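**Corner storage in small kitchens: speaker notes**
Version 6, 23 Jul 2018. Slot shared with Hussam Rawashdeh (he takes ventilation, don't stray into it).

**Opening**

- Say who I am, mention Flumus, move on.
- The question for this talk: what belongs on the counter, what belongs on the wall, and what should leave the kitchen altogether.
- Survey base is the Dridarov flats. 2936 replies. Give the number once and don't read out the table.

**Part 1: the counter**

- The corner is the worst-used part of most worktops. It is deep, hard to reach, and things get pushed into it.
- Typical contents: bagged vegetables, opened packets, items put down on the way in from the shop.
- Clear bags are better than opaque ones for short stays. The cook can see what is left without opening anything.
- For longer storage, take onions and garlic out of plastic and put them somewhere with air.
- A mat protects the surface but must be lifted for cleaning. Ask the room how often they do this. Pause.

**Part 2: the wall**

- Rail at the side of the counter. Long-handled tools first: strainer, ladle.
- Leave a gap between hooks. Handles that overlap get taken down in pairs.
- Packets on a hook are acceptable if they are used weekly. Otherwise they collect grease.
- Wire rack: jars and spice tubs on top, fruit and vegetables lower down. Shabani Mohamedi disagrees on the order. Let him make the point from the floor if he wants to, two minutes at most.

**Part 3: the hob side**

- The wok is the awkward item. The rim is wider than the burner and takes space from the worktop next to it.
- Leaving it on the hob is a fair choice where it is used daily. In that case keep bags and paper on the far side of the corner.
- Worn interior: cover cleaning and re-oiling only if asked. Godfrey Shirima has the handout.

**Costs**

- Rail and hooks, Vendstead price list from May: 100 per flat, fitting not included.
- Do not compare with the full refit figure (4000) unless the question comes up.

**Close**

- Leave the last slide up during questions. Ask people to say which item they would move first.
- Thank Ľubomír Lukáč for the floor plans.

**Last slide**

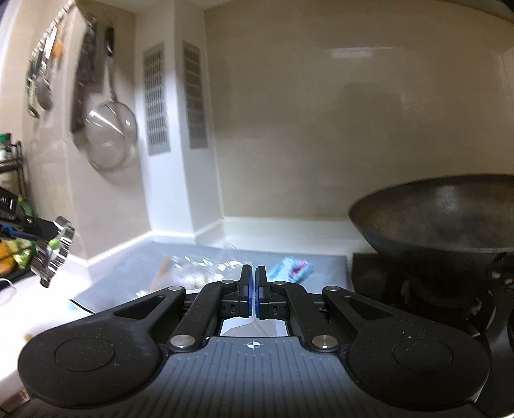
Kitchen corner with counter mat, wok on the hob and hanging tools on the left wall.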